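Bet Sizing in Short-Stack Hold'em Tournaments
Project report, Cyrill Camenzind
Sunday, February 24, 2019
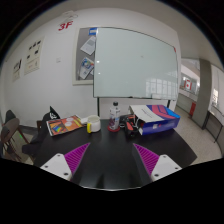
The question was whether players with short stacks lose chips by raising small before the flop when they could move all in. I used hand histories from 29 low-stakes online tournaments, exported with a tool called Ilico. The export gave 1800 hands. I kept a hand only if the first player to enter the pot had 15 big blinds or fewer, which left 151.

Each hand was tagged by position and by action (small raise, all in, or limp). Results were recorded in big blinds won or lost.

All-in hands did better from the button and small blind. From early position the two lines came out close, and the sample is too thin to separate them. Limps happened only 5 times, so I left them out of the tables.

Two problems. Tokov, the script I wrote for tagging, misread antes in its first version and I had to run everything again. Also, hole cards that were folded are not shown, so hand strength is known only at showdown.

In March I will add a second set of tournaments and repeat the early position part.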